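Right, I've had the Kendden desktop arm kit for a good while now and several people have asked if it's worth getting, so I'm going to do a proper thread. Long one! Get a brew.

Quick background for anyone new here: I fix sewing machines for a living and mess about with small robots in the evenings. I'd built one arm before this (an Ekora, second-hand, missing its manual and half its screws). So I'm not a beginner exactly, but I'm a long way from being an engineer.

I paid for the kit myself. Kendden don't know who I am, and judging by how my first email went they don't know how to spell my name either.

What you get: the printed parts, the motors, a control board, a power supply, a bag of screws for each joint (labelled!! each bag labelled!!) and a little booklet. The software is a download. You need your own laptop and your own table, and a camera if you want to do any of the learning stuff.

The labelled bags deserve a post to themselves. On the Ekora I spent a whole evening sorting tiny screws into an egg box. With this one I tipped out bag 2, did joint 2, put the rubbish in the bin and went to bed happy.

Build took me three evenings. The booklet reckons one afternoon, and maybe it is if you've got the hands for it and don't stop to admire things. The wrist was the fiddly bit. There's a cable you have to feed through before you close the joint up and the booklet mentions it on the page AFTER you've closed the joint up.

If you take one thing from this thread: read pages ahead when you do the wrist.

Also leave more slack in the cables than looks sensible. Mine looked beautifully neat until I asked the arm to reach out to full stretch, and then it very much didn't want to. Undid the ties, gave it big floppy loops, all fine since.

Setup next. You plug it in, it finds the motors, and then you move each joint by hand to both ends so it knows how far it can go. I liked this part loads. There's something lovely about taking a robot by the wrist and showing it round.

First time through I got a red error on joint 3 and spent ages convinced I'd cooked a motor. I had the plug in one place along from where it should be. Reda Mansour spotted it from a photo in under a minute, for which I owe her cake.

(Reda runs the Cernstead robot evenings, if you're anywhere near. Bring whatever half-built thing you've got, they're a friendly lot and somebody will always have the right screwdriver.)

OK, so what can you do with it? Out of the box: drive it from the laptop with the sliders, record a movement and play it back, or drive it with a game controller. Playback is where I'd start. You'll be grinning like a fool within the hour.

Playback is also where you find out how good the arm is at going back to the same spot. Answer: good enough for mugs, blocks, socks, fruit. I wouldn't ask it to thread a needle, and believe me I've thought about it.

Then there's the teaching side, which is what I bought it for. You drive the arm through a job lots of times, it saves the camera footage and the joint positions together, and you train it on the lot. Then you let go and see what it does by itself.

My chosen job is picking up a mug. I know! Thrilling! But a mug is a proper test. It's got a handle that can point anywhere, it's shiny, it's round, and if the fingers come in slightly wrong they just skate off it.

I recorded 31 goes for the first batch. Trained on those and the arm went confidently to where the mug USUALLY was, closed on thin air and lifted it with real pride. I laughed so much I had to sit down.

Emiliano Montoya told me to stop putting the mug in the same three places. Obvious once he'd said it. So now I shift it every single go, turn the handle a different way each time, and I don't let myself get lazy about the awkward angles.

The table I'm using has little dark spots dotted over it and I've got into the habit of using them to keep myself honest. Left of that one, above this one, well away from all of them.

The mug and the arm, two views:
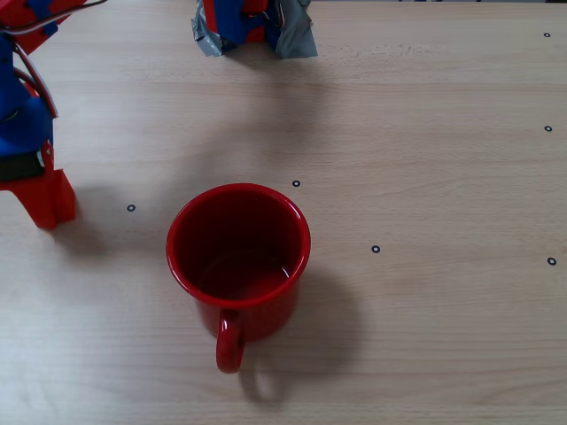
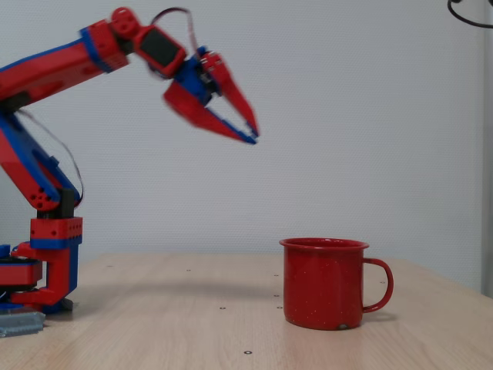
Things get slow and a bit hypnotic once you're into it. Put mug down, drive arm over, close, lift, lower, open, move mug, go again. I do it with the radio on. An hour goes past and I've forgotten I've got a back.

A word on fingers, as I get asked. The stock ones are hard plastic and smooth things slide about in them. Anything with a bit of give or grip helps: tape, rubber bands, bits of bicycle inner tube. Kendden sell soft pads as an extra. I haven't tried those so I can't tell you if they're any good.

If you change the fingers, record fresh goes with the new ones. Mixing old and new in one batch made mine dither, and it took me far too long to work out why.

On settings: the default training size in the software is fine, leave it be. I bumped the camera pictures up to 512 across, thinking sharper must be better, and all I got was a laptop that sounded like a hairdryer. Put it back down and couldn't tell the difference in how the arm behaved.

Noise: the arm itself is a gentle whirr. You could have it going in the next room from a sleeping child. The power supply has a fan that comes on when it feels like it, and I'd like a quieter one please.

Things I don't love. The clamp marks soft wood, so put a scrap of card under it. The booklet's wrist page, as above. The software forgets which camera is which if you unplug them, so I've stuck coloured dots on the leads.

And the shoulder gets warm after a long session. Warm like a cup of tea you've forgotten, nothing scary, but I give it a rest between batches.

Support has been decent. I wrote to ask for a spare horn after I stripped one (my fault, too much enthusiasm with the driver) and it turned up in the post with a note. They also fixed a bug in the playback screen after a few of us moaned about it in June.

How it compares with the Ekora: the Ekora is sturdier and lifts more. The Kendden is far easier to put together and the teaching tools are miles better. If you want to shove heavy things about, get the first one. If you want to be messing about with learning by the weekend, get this.

I've not used the Hughes kit so please don't ask me which wins! If anyone has both, come and tell me, I'm dying to know about their gripper.

Would I buy it again? Yep. I've had more fun with this than anything since my first overlocker, and I've learnt heaps just from watching it get things wrong.

Next job is getting it to hang the mug on a hook by its handle, which Emiliano says is a terrible idea. I've already bought the hook. Will post how it goes, and if you've got one of these and you're stuck on the wrist, shout and I'll send you my notes.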